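Plisdale Support Portal
Home > Tickets > Simulation and Control > Closed

Unintended contact with appliance door during microwave approach, simulated kitchen

Status: Closed, fix applied
Severity: 2 (safety related, no hardware involved)
Component: Motion planner, grasp target selection
Site: Civport
Reported by: Gisela Kramer
Assigned to: Planner Support, Leitner

Summary

During routine regression testing of the "open microwave" task, the simulated arm pressed its fingertips against the door window when it should have moved to the door handle. Contact force rose above the limit set for appliance surfaces and the safety monitor did not stop the run. The reporter requested that the task be withheld from the physical test kitchen until the cause was found. That request was granted the same morning.

Steps to reproduce

1. Load the Zumenia kitchen with the standard cabinet layout.
2. Set the upper cabinet door beside the microwave to open.
3. Place the base at the default start position, left of the microwave.
4. Issue the "open microwave" task and allow the arm to complete its approach.

Expected result

The gripper travels across the front of the microwave, keeps its set clearance from the window, and closes on the vertical handle.

Observed result

The gripper stops short of the handle and moves forward into the window. With the upper cabinet door closed, the fault does not occur.

Log

09:10 Ticket opened by G. Kramer. Run files attached. The reporter notes 15 failures in 100 runs, all with the upper cabinet door open.

09:40 Planner Support confirms receipt. Severity raised from 3 to 2 because the contact limit was exceeded without a stop. The task is locked for physical use at Civport.

10:25 Fault reproduced at Leitner with the supplied files. The failure appears at step 2,940 of the attached run, when the planner discards its first target and selects a second.

11:05 Support asks whether any items on the shelf above the microwave were moved between runs. Reporter replies that the shelf was left unchanged throughout. Shelf items are ruled out.

11:50 Cause of the wrong target identified. The collision shape assigned to the upper cabinet door is larger than the door itself and extends down past its lower edge. When the door is open, this shape overlaps the space the planner reserves for the wrist at the handle. The planner treats the handle as blocked and falls back to the nearest reachable point on the microwave door, which is on the window.

13:15 Second cause identified. The safety monitor applies the contact limit only to surfaces marked as fixed. The microwave door is marked as a moving part and was therefore not checked.

14:30 Reporter asks whether the start position could be shifted as a temporary measure. Support advises against this. A different start position may hide the fault in some runs and would leave the monitor problem in place.

15:20 Corrected collision shape and revised monitor rule supplied to Civport for testing.

16:45 Reporter confirms 100 runs with the upper cabinet door open and no contact with the window. A further 20 runs were made with the old collision shape and the new monitor rule. In each of these where the arm touched the window, the monitor stopped it at the set limit.

Resolution

The collision shape for the upper cabinet door now matches the visible door. The fallback to a nearest reachable point has been disabled for all tasks that involve a handle. If the handle cannot be reached, the task ends and reports "target blocked." The contact limit now applies to moving parts as well as fixed surfaces.

Action required by other sites

Sites using the Zumenia kitchen should install the September update before running any appliance task. Sites that have built their own cabinet layouts should compare the collision shape of each hinged door with its visible shape, in both the open and closed positions. Results obtained with earlier versions should not be used to approve a task for physical equipment.

The lock on physical use at Civport remains in force pending a separate review by the site safety office. Questions about that review should be sent to the site and not added to this ticket.

Attachments (1)

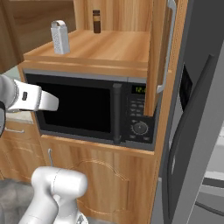 Attachment 1. Zumenia kitchen, simulator view: gripper at the microwave door window, upper cabinet door open.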